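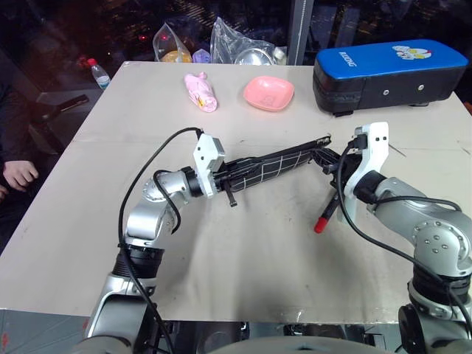
Berley, 2021-04-23

Minutes of the handling group meeting, Nornik workshop

Present: the two operators from the evening shift, the day-shift operator, the software lead, the mechanical lead, the safety contact, and two guests from the Tasament line who had asked to sit in. The project manager joined by phone and dropped off twice, both times during item 3, so a fair bit of that item was said more than once. Apologies were received from the purchasing desk.

The chair thanked everyone for coming in at the end of a long week, and thanked the evening shift in particular for writing up their notes so promptly. There was a kind word for the cake as well.

1. Minutes of the last meeting

Agreed, with one correction. The spare gripper fingers were ordered from Naseri and had not yet arrived when the last minutes went out; those minutes said they were on the shelf. They are on the shelf now, in the second drawer down, and the drawer has finally been labeled.

2. The umbrella fault: what happened

Most of the meeting went on this, as everybody had expected it would.

The evening operator took us through it from the beginning. The task was the two-arm umbrella task, with the folded black umbrella with the white grid pattern. The left gripper takes one end of the umbrella near its base, the right gripper takes the tied end up by the tip, and the two arms hold it between them over the table and turn it. It had run well all week, and this was run 287 of the series. The operator was seated at the side of the table, as usual, and the second operator was over by the desk, writing up the run before.

Partway through the turn, the left wrist kept rotating after the right arm had stopped. The two arms are supposed to wait for each other if one falls behind, and on this run the left one did not wait. The umbrella was twisted between the grippers and pulled taut, and the loop of cable that rides over the left gripper was drawn up tight against the wrist. The operator pressed the stop button. Both arms halted and held their positions with the umbrella still gripped between them, and they were left that way until the second operator could come over and help.

Nobody was hurt. The umbrella has a bent rib and will be retired. The left cable has a scuff in its outer jacket close to the gripper, and the mechanical lead has put a piece of yellow tape beside the spot so that it can be watched.

The day-shift operator asked how long the arm had gone on moving before the button was pressed. The log says the left wrist turned a further 25 degrees after the right arm reported that it had stopped. The evening operator said it had felt like a good deal more than that, and several people around the table nodded in sympathy.

3. Why it happened

The software lead had been through the log twice and brought a printout, which was passed around. The right arm stopped because it felt more force at the gripper than it is allowed, and in that respect it did just what we ask of it. It then sent its message to the left arm in the ordinary way. The message arrived, but the left arm was in the middle of a wrist move that had been sent to it as one single long command, and it does not look at its messages until a command is finished. On short moves this makes hardly any difference and we would never see it. The wrist move in the umbrella task was made longer last August to get a smoother turn, and the waiting check was not looked at again when that was done.

One of the Tasament guests asked whether the cable could have been the cause, as they have had trouble on their own line with cables catching on a joint and setting off the force limit. There was a good long talk about this. The mechanical lead's view is that the loop over the left gripper is more generous than it needs to be, and that it would be sensible to shorten it whatever the answer turns out to be, but that a snag on the left side would not account for the right arm being the one to stop. The guest accepted this and offered to send over a sketch of the clips they use. The offer was gladly taken up.

The project manager (back on the line by this point) wanted to know why the right arm had felt too much force in the first place. We do not have a full answer. The evening operator thought the umbrella had been gripped a little closer to the tip than on earlier runs, where the ribs are stiffer and there is less give. The software lead agreed that this would fit the log but was not willing to put it down as the cause, and asked that the minutes say so. It remains open.

4. The stop button

The safety contact raised this and asked for it to be taken as its own item, so that it would not get lost in the talk about software.

The button worked and the operator reached it in good time. What worried the safety contact was that the operator had been sitting with one hand near the table edge, which all of us do on the long runs, and had to bring that same hand back to get to the button. If the umbrella had slipped out of one gripper while it was under twist, the free end could have swung out to the side. It is a light thing, but the tip is hard and it would have been moving quickly.

There was some friendly disagreement here. The evening shift pointed out that the button is on a short lead and that there are few places to put it where it will not be knocked. The day-shift operator said that keeping hands well back is easy to agree to in a meeting and harder to remember late in the evening, when the windows are dark and you have been watching an umbrella go around for hours. The safety contact took the point, and said that this was a very good argument for marking a line on the floor for the chair.

It was agreed that the chair goes back behind a taped line while the arms are powered, and that the button goes on a longer lead and is held in the lap or kept on the armrest. If the operator needs to reach onto the table for any reason, the arms are paused first. This applies to short reaches too.

The safety contact also asked about letting go after a stop. At present the arms hold on to whatever they have, and the two operators were left working out for themselves how to free a twisted umbrella. They did it sensibly, one supporting the umbrella while the other opened the right gripper from the screen, but it was not written down anywhere. The mechanical lead will write it down. The first draft is to fit on one side of a page, please, with large type.

5. The table and what is kept on it

The mechanical lead asked for fewer things on and around the table during runs. The objects for the later tasks tend to be set out ahead of time: the pink bottle and the pink bowl live toward the far edge, the black case with the blue top goes in the far right corner, and the bagged items wait just beyond. None of them got in the way on this occasion. Still, if the umbrella had swung, the bottle and bowl were the nearest things to it.

The evening shift explained that setting out ahead saves them a good deal of walking, and would be sorry to lose it. After some back and forth we settled on a compromise. Objects that are not part of the current task come off the sheet and onto a cart, and the cart is parked within easy reach. The cart from the packing area will do nicely if someone oils the wheels. Drinking water and phones are also to be kept on the cart or the desk.

The beige sheet was mentioned in passing. It creases, and the creases are a nuisance for small objects, though they had no bearing on this fault. A better way of pinning it down will be looked at when there is time.

6. What we are doing about it

Software lead: break the long wrist move into short steps so that the left arm checks its messages along the way, and look through the other two-arm tasks for any moves of the same kind. The bowl task is thought to have one.

Software lead, with the evening operator: repeat the fault on purpose at low speed, with a foam tube in place of the umbrella and everyone behind the line. Twenty runs with the fix in, and a stop forced at a different point in each. The printouts are to come to the next meeting.

Mechanical lead: shorten the loop over the left gripper, check the scuffed cable, and replace it if the inner layer shows. Look over the right arm's cable while the tools are out.

Mechanical lead: write the page on freeing a held object.

Safety contact: floor line, longer lead for the button, and a word with each operator in person. A reach test is to be done with the shortest and the tallest of us.

Day shift: cart, wheels, and a replacement umbrella of the same size. The pattern does not matter.

Two-arm tasks are paused until the low-speed runs have been seen by the whole group. One-arm tasks may carry on at the normal speed. The project manager asked whether the pause would affect the delivery to Tasament, and the guests said, very kindly, that they would sooner have it late.

7. Any other business

The heater by the window is rattling again. The room is booked for us for 30 minutes longer next time, as we ran over today by nearly that much.

Next meeting: as soon as the low-speed runs are finished. The software lead will send a note around.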